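Draltis started taking orders this morning for its fingertip kit, the one I've been bugging them about since May, and I got to spend an afternoon with a set before the page went live (thank you, Draltis!). It's a subscription. You sign up, they mail you a fresh pair of fingertip covers every 24 days, and your gripper never has to go out in public looking like mine does.

I've been running cloth jobs all summer, mostly picking up towels and putting them down again, and I do my finger wrapping the old way. Blue painter's tape, lots of it, and a rubber pad at the tip for grip. It's cheap and I can redo it over coffee. It also creases, and sooner or later a bit tears and stands up like a cowlick.

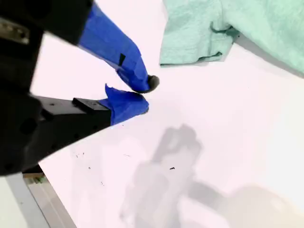
## What you get

Each mailing has 2 molded sleeves and a little card with the fitting steps. Draltis rates a pair for 2000 grasps, and I can't vouch for that after one afternoon, so ask me again in the fall. Fitting them was easy once I'd picked off all the old tape (ugh, the glue). Terry cloth felt like a good match, though I did have to drop my closing force a notch.

Sleeves for the Ovon gripper ship first, out of the Skererdale warehouse. Other models are "coming," and I couldn't get a date out of anyone. You can skip a mailing or cancel from the account page, and I tried the skip button myself. It works!

I'm keeping a roll of blue tape in the drawer anyway.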